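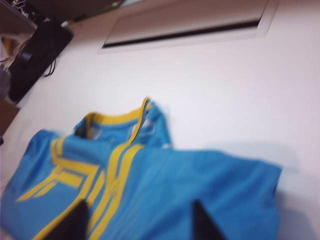
3 研究方法

3.1 研究问题与总体设计

前一节已经说明，关于小学教室墙面布置的研究，多数讨论的是墙面的总体数量和颜色，而对于墙上文字材料的更换方式，讨论得比较少。在我们工作的学校里，教师最常向我们提出的问题也与更换有关：一套词卡贴上去以后，应该留到学期结束，还是应该在一个主题结束时取下来？教师们的做法很不一样，他们的理由也很不一样。有的教师认为，学生需要随时能够看到学过的词；有的教师认为，贴得太久的东西学生就不再看了。两种看法都有道理，但是在我们能够查到的材料里，很少有人把它们放在同样的课程里比较。

本研究因此提出三个问题。第一，在全部词卡长期展示的教室（以下称“全展组”）和词卡按主题分批展示的教室（以下称“分批组”）里，学生在课堂上看词墙的频率是否不同。第二，学生看词墙的时候，这一行为与当时的课堂任务有没有关系。第三，教师在维护词墙时需要做哪些工作，这些工作对教师是否可以接受。第三个问题在文献里常常被放在附录，我们把它与前两个问题并列，原因是一种布置方法如果教师不愿意维护，它在学期中间就会停下来，那么关于它的效果的讨论也就没有很大的意义。

研究采用以班级为单位的两组比较设计。我们没有采用同一个班先后使用两种词墙的交叉设计。在预备阶段，我们曾经考虑过交叉设计，但是参与教师指出，已经习惯全部展示的学生，在词卡忽然减少以后会在课堂上询问词卡的去向，这种询问本身会影响观察。我们接受了这个意见。代价是两组学生不是同一批学生，班级之间原有的差异不能完全排除。对这个代价的处理在3.7节说明。

3.2 学校、班级与参与者

参与研究的是两所小学的七个班级，其中四个班在Lovedport，三个班在Erthorpe。两所学校都把中文作为附加语言课程开设，课程安排在三年级和四年级，每节课四十分钟。七个班的学生共165人，其中全展组四个班，94人；分批组三个班，71人。Lovedport的四个班平均分入两组，Erthorpe的三个班中有两个班进入全展组，一个班进入分批组。

分组由抽签决定，但是有一个限制：同一位教师所教的班级必须进入同一组。这个限制是教师提出的，我们认为它是合理的。如果一位教师在第一节课使用全部展示的墙，在第二节课使用分批展示的墙，她很可能会不自觉地在两个班使用相同的指墙动作和相同的提问方式，而且准备工作会增加一倍。抽签在两所学校分别进行，由没有参加授课的研究者Quang Đào主持。

授课教师有四位。Lovedport的四个班由Cúc Võ和Silviu Dobre担任，每人两个班；Erthorpe的三个班中，两个班由Vinh Tăng担任，另一个班由该校的一位兼职教师担任，她希望在本文中不出现姓名，以下称为教师D。四位教师都有在小学教授中文的经验，其中三位不是中文的母语使用者。教师的教龄和教育背景没有作为变量进入分析，样本太小，不允许这样做。

学生的家庭语言由学校提供汇总信息，研究者没有得到个人层面的资料。根据汇总信息，每个班都有少数学生在家里听到或使用中文。我们请教师在座位表上不要标出这些学生，观察者在观察时也不知道他们是谁。

参加研究以前，学校向家长发出了书面说明，并且给出了两周时间供家长提出问题。没有家长要求孩子退出观察，有几位家长要求不使用任何录像。考虑到这个要求，也考虑到录像需要另外的审批，全部观察由人工在现场完成，教室内不录音也不录像。这个决定使编码工作不能在事后重复检查，读者在阅读第4节的结果时应该记住这一点。

3.3 词墙材料

3.3.1 词语的选择

词墙一共使用100个词语，分为衣物、食物、学校用品、天气和家庭五个主题，每个主题二十个词语。选择词语时，我们先从两所学校正在使用的教材中列出共同词语，再由四位教师分别标出自己认为在课堂上确实会用到的词语。至少有三位教师标出的词语直接进入词表；只有两位教师标出的词语在会议上讨论。讨论时间最长的是天气主题。教材中有“霜”和“雾”，教师们对三年级学生是否需要这两个词意见不同，最后保留了“雾”，没有保留“霜”。

词语以双音节词为主。单音节词在卡片上占用的宽度比较小，如果与三音节词放在同一行，视觉上会不整齐，所以在排列时我们把单音节词放在每个主题区的左侧。这样的排列没有语言学上的理由，只是为了版面。我们在这里写出来，以便希望使用同样材料的同行了解卡片顺序不代表难度顺序，也不代表教学顺序。

3.3.2 卡片的形式

每张卡片为横向长方形，上方是拼音，下方是汉字，右侧是一个线条图。汉字使用接近手写的楷体，拼音带声调符号。我们没有使用不同颜色表示不同声调。用颜色表示声调的做法在一些教室里很普遍，四位教师中也有两位平时使用，但是两个人使用的颜色方案互相冲突，统一成哪一种都会使另一位教师的学生困惑，所以研究期间的卡片全部用黑色印刷。主题之间的区分依靠卡片边框：衣物主题是单线，食物主题是双线，学校用品是虚线，天气是波浪线，家庭是粗线。

线条图由Helju Bite统一绘制。绘制的要求是，在教室最后一排能够认出图中的物体，并且图中没有任何文字。初稿完成以后，我们请没有参加研究的一个四年级班级为线条图命名，凡是学生的说法过于分散的图都重新绘制。重新绘制最多的是家庭主题，例如“客厅”的初稿很容易被看成“教室”，“阳台”的初稿则被许多学生看成“栏杆”。“客厅”经过两次修改才得到满意的结果。“阳台”在修改以后仍然有学生认错，教师们认为这个词可以在课堂上口头解释，所以没有再换。

卡片用哑光纸印刷并且覆膜。最初我们订的是亮光覆膜，在Erthorpe朝南的教室里，上午的反光使第二行以上的卡片不能阅读，所以全部重新制作。这件事使研究的开始时间推迟到二月。对于准备制作类似材料的教师，我们建议在大量印刷以前，先把一张样品贴在墙上，在一天中的不同时间看一次。

3.3.3 固定方式与高度

卡片通过Nalia磁条固定在墙上的金属底板上。选择磁条有两个原因。第一，分批组需要多次更换卡片，如果使用胶类材料，墙面和卡片都会受到损坏。第二，两组必须使用相同的固定方式，不然学生对分批组词墙的兴趣可能来自固定方式而不是来自更换。全展组的卡片虽然在整个研究期间不更换，但是也使用同样的磁条和同样的底板。

底板的下边缘离地面1,000毫米。这个高度是根据坐着的三年级学生的视线确定的，同时也考虑到书柜。两所学校的教室后墙都有矮书柜，如果底板更低，最下面一行会被书柜上的物品挡住。Lovedport的一间教室有暖气管道，底板不得不向左移动，结果这间教室的词墙离门比较近。授课教师认为这个位置没有造成不便，我们在记录中保留了这个差别。

在分批组，底板的面积与全展组相同，只展示当前主题的二十张卡片，其余部分空着。我们曾经讨论是否应该用空白卡片填满其余部分，使两组墙面的覆盖率相同。最后的决定是不填。教师在实际工作中不会使用空白卡片填墙，我们希望比较的是两种教师真的可能采用的做法。这样一来，更换和数量这两个因素在本研究中是结合在一起的，不能分开解释，这是设计的一个明显限制。

3.3.4 实物材料

每个主题另外配有一盒实物，供教师在引入新词时使用，两组相同。实物从教师家中和学校的失物箱中收集，经过清洗并且得到学校同意。衣物主题的实物包括一件黄色领口的天蓝色运动衫（图3），以及帽子、围巾、袜子等常见物品。实物在引入课结束后收回盒中，不放在词墙附近，因此不计入墙面材料。食物主题使用塑料模型，原因是两所学校都不允许在普通教室里存放食品。天气主题没有合适的实物，教师使用雨伞和温度计，并且使用动作。

教师可以决定在课堂上怎样使用实物，我们没有规定步骤。在预备会议上，Silviu Dobre提出希望让学生自己从盒中取出物品并说出名称，Cúc Võ则希望由教师一件一件拿出来。两种做法都被允许，观察者在课堂记录中注明所使用的方式。

3.4 课程安排

每个班观察22节课。五个主题每个主题四节课，共二十节，另外有两节复习课，一节在第三个主题以后，一节在全部主题以后。主题的顺序在各班相同，为学校用品、衣物、食物、天气、家庭。我们考虑过改变各班的主题顺序来平衡顺序的影响，但是教材的语法项目依照这个顺序出现，例如“穿”和“戴”的区别在衣物主题中讲授，而食物主题的对话又使用前面学过的量词。改变顺序会要求教师重新编写课文，这超出了我们可以向教师提出的要求。

每个主题的四节课有固定的功能。第一节为引入课，教师介绍新词；第二节为句型课，学生在固定句型中使用新词；第三节为任务课，学生两人一组或四人一组完成一个口头任务；第四节为读写课，学生抄写、填空并写短句。功能固定以后，不同班级的课可以互相比较。课内活动的时间长短由教师掌握，只有一个要求：每节课在开始后的两分钟和结束前的两分钟不安排新的活动，这两段时间用于点名、整理和收拾。

在分批组，更换卡片的时间规定为每个主题第四节课结束以后、下一主题第一节课开始以前。更换由教师进行，学生不参加。Vinh Tăng曾经建议让学生参加更换，他认为学生自己取下和贴上卡片也是一种复习。我们同意这可能是一种好的教学活动，但是在研究中它会给分批组增加额外的接触机会，所以没有采用。在两节复习课上，分批组的词墙展示教师从已学主题中选出的二十张卡片，教师根据学生前面的错误来选择。

两组教师都没有得到“必须指墙”或者“不能指墙”的指示。我们对教师的说明只有一句话：请像平时一样使用词墙。这句话在会议上引起了一些讨论，有的教师平时并没有词墙，对她来说没有“平时”。我们后来补充说明，如果教师平时没有词墙，可以按照自己觉得自然的方式使用。教师D在第一个主题中很少指墙，从第二个主题起指墙逐渐增多，观察记录中可以看到这个变化。

3.5 观察程序

3.5.1 时间取样

观察采用时间取样的方法。每节课去掉开始的两分钟和结束的两分钟，剩余三十六分钟，每九十秒为一个观察间隔，因此每节课得到24个观察点。七个班，每班22节课，每节课24个观察点，总共得到3,696条观察记录。其中全展组2,112条，分批组1,584条。因教师病假而取消的课都在同一周内补上，所以没有缺少的课。

九十秒的间隔是经过试用后确定的。最初使用的间隔是三十秒，观察者反映书写时间不够，特别是在任务课上，需要记录的内容比较多，观察者常常在下一个提示到来时还没有写完。改为六十秒以后仍然有漏记。九十秒可以保证记录完整，但是对于时间很短的看墙行为，取样会低估它的发生次数。我们关心的是两组的比较，低估在两组中应该是同样的，不过我们不能完全证明这一点。

时间提示由一个名为Tô的计时程序发出。程序安装在观察者的手机上，以振动提示，不发出声音。观察者把手机放在衣袋里，学生在座位上不容易注意到。Tô的提示时间在每节课前由观察者重新设定，与教室里的钟没有连接，所以观察点与学校的铃声之间可能有几秒钟的差别。

3.5.2 观察对象的轮换

每个观察点只观察一名学生。观察顺序依照座位表事先排好，从前排左侧开始，以蛇形向后移动，下一节课从上一节课停止的位置继续。如果轮到的学生缺席或者暂时离开教室，就观察顺序中的下一名学生，缺席的学生不补。这样做可以避免观察者的注意力被活跃的学生吸引。在试用期间，没有固定顺序时，两位观察者都更多地记录了坐在靠近词墙一侧的学生，而他们自己没有意识到这个倾向。

教师在学期中调整座位时，会把新的座位表交给观察者，顺序依照新的座位表重新开始。因此学生被观察的次数并不完全相同。分析时我们以班级和课为主要单位，不比较单个学生之间的次数。

3.5.3 编码类别

在每个观察点，观察者看轮到的学生三秒钟，然后选择一个编码。编码一共有五类。

W类：学生的头部和视线朝向词墙。
T类：学生的头部和视线朝向教师或教师使用的黑板。
M类：学生看自己的课本、练习纸或者其他学习材料。
P类：学生看同学，包括在任务中与同学说话。
O类：其他，包括看窗外、看门、闭眼以及观察者不能判断的情况。

三秒钟内如果视线改变，记录停留时间最长的一类。如果不能判断哪一类最长，记录第一类。在记录W类时，观察者还需要填写两项补充内容：当时的课堂活动是什么；在这之前的短时间内教师是否指过词墙或者口头提到词墙。第二项用来区分“教师引导的看墙”和“学生自发的看墙”。教师站在词墙前面讲话时，W类和T类不容易区分，我们规定这种情况一律记为T类，并在备注中写明。这个规定会减少教师引导的看墙的记录次数，在教师喜欢站在后墙授课的班级，减少得会更多。

需要说明的是，视线朝向词墙不等于学生在读词卡。学生可能在看墙的时候想别的事情，也可能在看墙边的同学。人工观察不能解决这个问题。我们没有使用眼动设备，一方面是家长的意见，另一方面是这类设备在普通课堂里会改变学生的行为。本文因此始终使用“看墙”这个词，而不使用“读墙”。

3.5.4 观察者的训练与一致性

观察由Helju Bite和Quang Đào两人进行。训练在一个不参加研究的班级完成，包括四节共同观察的课。每节课后两人对照记录，讨论不同的地方，并且修改编码说明。不同的地方主要出现在M类和O类之间：学生低头时，一位观察者倾向于认为他在看练习纸，另一位倾向于认为他在发呆。修改后的说明规定，低头并且面前有打开的学习材料时记为M类，不再推测学生的思想状态。

正式观察中，每个班有两节课由两人同时观察，一节为句型课，一节为任务课。两人坐在教室的不同位置，不互相看记录。只有主要观察者的记录进入分析，另一份记录只用于计算一致性。主要观察者在研究开始前确定，以后不再改变。一致性以每个班为单位计算，结果与第4节的描述数据列在同一张表中。

观察者不可能不知道班级属于哪一组，因为词墙就在眼前。这是现场观察难以避免的问题。为了减少它的影响，我们没有在研究期间汇总数据，两位观察者在最后一节课以前都没有看到两组的比较结果。记录纸在每节课后放入信封，由没有参加观察的一位同事保管和录入。

3.6 教师日志与访谈

四位教师在研究期间填写简短的日志，每周一次。日志只有四个问题：这一周为词墙做了哪些工作；这些工作用了多少时间；有没有卡片丢失、损坏或者位置错误；有没有学生对词墙说过什么话。我们有意把日志设计得很短。在预备会议上，教师们看到的是一个两页的版本，他们很客气，但是Cúc Võ说明，如果日志超过半页，她会在周末一次补写，那样的记录就不可靠了。我们感谢她直接说出这一点，日志随后缩短为半页。

日志的回收情况比较好，偶尔有教师晚交。晚交的日志也进入分析，但是其中关于时间的回答标为“事后回忆”，在计算时间时不使用。关于时间的回答单位不统一，有的教师写分钟，有的教师写“课间休息的一半”，后一种回答在与教师核对以后换算为分钟。

全部课程结束后，我们对每位教师进行了一次访谈。访谈为半结构式，使用教师自己选择的语言，其中两次用中文，两次用英文。访谈提纲包括词墙的维护、教师对学生看墙的印象、更换卡片时学生的反应，以及教师下一学年是否打算继续使用同样的方法。访谈不录音，由访谈者做笔记，当天整理成文，然后交给教师修改和确认。有一位教师删去了一段关于学校经费的话，我们按照她的意见处理，本文不使用那一段内容。

最后一次访谈于2024年3月27日完成，此后没有再收集数据。

对日志和访谈的分析采用简单的内容归类。先由两位研究者各自阅读全部文本，写出自己认为重要的类别，然后合并。合并后的类别有：取放卡片、寻找丢失的卡片、调整位置、学生的要求、与其他教师共用教室的问题。最后一类是我们事先没有想到的。在Erthorpe，中文课与音乐课使用同一间教室，音乐教师有时需要在后墙放置谱架，谱架会挡住词墙的最下面一行。Vinh Tăng在日志中多次提到这件事，他每次上课前先移动谱架，课后再放回原处。这项工作与词墙的更换方式没有关系，在计算维护时间时没有包括在内，但是我们认为在实际推广时应当考虑。

3.7 数据处理与分析方法

对于第一个研究问题，我们计算每节课中W类记录占全部24条记录的比例，再以课的功能（引入、句型、任务、读写、复习）分别比较两组。因为同一个班的各节课之间不是独立的，我们使用包含班级随机截距的模型，并且把学校作为固定因素。班级只有七个，模型对班级差异的估计不会很精确，所以我们同时给出每个班的原始比例，读者可以自己判断组间差别是来自多数班级，还是来自一个特殊的班级。

对于第二个研究问题，我们只使用W类记录，比较教师引导的看墙和学生自发的看墙在不同课堂活动中的分布。这里的分析是描述性的，不做显著性检验。W类记录分到五种课的功能和两种看墙类型以后，有些格子里的次数很小，检验的结果容易引起误解。

我们还检查了看墙比例随时间的变化。如果教师们关于“贴得太久就不看”的看法是对的，那么在全展组，看墙比例应该随着课次增加而下降；在分批组，它应该在每次更换以后上升，然后在四节课之内下降。这里有一个需要注意的地方：更换总是发生在引入课以前，而引入课本身就使用更多的词语指示。所以更换后的上升不能直接归于更换，必须与全展组的同一功能的课进行比较。我们在模型中加入了组别与主题内课次的交互项，目的就在这里。

对于班级原有差异的问题，我们使用研究开始前一周的基线观察。在这一周，每个班观察一节课，底板已经安装，但是上面没有卡片。观察者使用同样的编码，W类表示学生看空的底板。基线观察不计入前面所说的观察记录总数。它可以说明两组学生看向后墙的一般倾向是否相近，不能说明他们对文字材料的兴趣是否相近。

没有进行词汇测验，这是审稿过程中可能被提出的问题，我们在这里先作说明。两所学校的教师在学期中有自己的测验，测验内容和评分方式不同，不能合并。增加一个统一的测验需要占用课时，学校没有同意。因此本研究不能回答哪一种词墙使学生学得更多，只能回答学生在课堂上看墙的情况，以及教师维护词墙的情况。我们在第5节讨论结果时也遵守这个范围。

数据录入以后，由第二个人对每个班随机抽取的两节课重新核对。核对中发现的错误主要是把同一行的编码抄到下一行，这种错误会使后面的记录全部移动一个位置。发现后，我们对全部记录纸的首行和末行做了一次检查，并改正了移动的记录。改正以前的文件也保留着。

3.8 实施过程中的变动

有几项变动需要报告。

在Lovedport的一个全展组班级，衣物主题进行期间有三张卡片从底板上掉落，磁条与卡片脱开。教师在当天重新粘好，但是“手套”一张找不到了，两节课以后才换上新印的卡片。这两节课的记录没有删除。

在Erthorpe的分批组班级，天气主题的卡片在更换时少放了一行，到第二节课开始前才补上，所以第一节课的墙上只有十五张天气卡片。引入课由教师用实物和动作进行，教师说当时没有注意到少了卡片。我们在稳健性分析中去掉这一节课重新计算，结果列在附录B。

Silviu Dobre的两个班在食物主题期间换过一次座位，原因与研究无关。换座位以后，原来背对词墙的一组学生变成侧对词墙。座位与词墙的角度在本研究中没有系统记录，只在座位表上可以看到大概的方向。如果今后有人重复这项研究，我们建议把每个座位到词墙的角度和距离在开始时测量一次，这项工作并不费时间，而我们到数据分析时才感到需要它。

另外，家庭主题的第三节课在三个班遇到学校的消防演习，课时中断后在同一天继续。观察者在中断时停止Tô的计时，学生回到教室坐好以后再重新开始，所以观察点的数量没有减少，但是这几节课的后半段比平时更吵，P类和O类的记录也比较多。我们对这三节课没有做特别处理。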